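Budgeting the second arm

The quote from Camdale came back on Friday, and I have spent two evenings moving its lines into my own spreadsheet. Their total for a second arm was 1,113 over what I had set aside in June. Most of the gap is in items I had filed under "misc."

The arm itself was priced as expected. I had left out a second power supply, a longer cable set, the bracket for the wrist, and spare fingers. Fingers are a consumable. I now budget two sets per arm and order them with the arm, to pay for shipping once.

Azra Kneževič, who reviewed the plan for me, asked why I wanted two arms at all when one can wipe a dish. One can, if the dish is clamped. A clamp has to be bought, mounted and adjusted for each dish size, and I would rather put the money into a second gripper that can hold the rim. The test pieces are a steel cup, a round steel plate and a yellow sponge, and they cost less than the bolts.
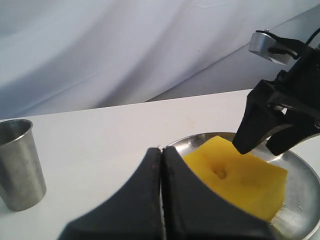 What I cut

The Tireo force sensor is out for this round. It was the largest single line after the arm, and I have no task that needs it yet. Grip on a sponge is forgiving.

I also dropped the Ansari enclosure. A white cloth behind a white table does the same job for the cameras at the cost of a bedsheet, though it wrinkles.

What I kept

Cikus support, one year. I used it twice with the first arm, both times for firmware, and both times it saved me a weekend.

Cable allowance, raised to 100. The wrist cable needs slack for the full range of the joint, and the stock length is short once the arm is mounted high.

Lead time is 7 weeks from deposit. The bench has to be drilled before then, and the second mounting plate is still not ordered. I need to check the hole spacing against the old plate first, as the drawing in the quote shows a different revision.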